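Ticket 240: Grileo cell, gripper closes beside the grid
Status: Open (reopened)
Opened by: Oanh Thân
Site: Hornden, sim cell
Reopened: December 22, 2018

Problem
Arm comes down on the black grid and the fingers close to one side of it. 14 misses in 87 tries. Lurnovitz support marked this fixed in September after a software update. I didn't believe it then and I've reopened it.

Tried so far

1. Updated the gripper driver as told. Same misses. The release notes don't mention finger position at all, so I don't know why this was offered as the fix.

2. Re-entered the tool offset by hand. The saved value was 3 mm short of the one on the gripper drawing. Misses got fewer but didn't stop. Support would like this to be the whole answer. I'd want to see a full run with no misses first.

3. Swapped the grid model for a plain block. No misses. Support says that proves the arm is fine. It proves the arm can pick up a block.

4. Iyengar suggested the mount had shifted against the table when the cell file was rebuilt. Checked the base position against the old file and they match. Ruled out, unless the old file was wrong too.

5. Turned shadows off. Support called this "cosmetic" and asked me not to bother. Fewer misses on a short run, too short to lean on. 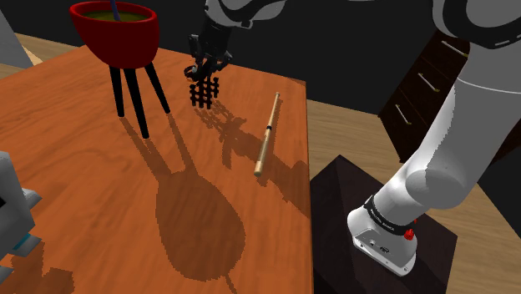 My money is on the grid finder, which works from the camera picture. With the lamp where it is, the grid throws its own pattern of squares onto the tabletop, and it runs straight into the shadow of the fingers and the arm. If the finder takes any of that for real bars, the centre it reports will be pulled down and to the right. The pale stick lies partly across the same shadow, so I'd move it before the next run as well. The red bowl can stay put.

Next
Full run with shadows off and the corrected offset, then the same again with shadows on. One change at a time, please. Last time the driver and the lamp setting were changed together and we learned nothing from it.

Not closing this on a short run. Support has asked for the log files again and I've sent them again.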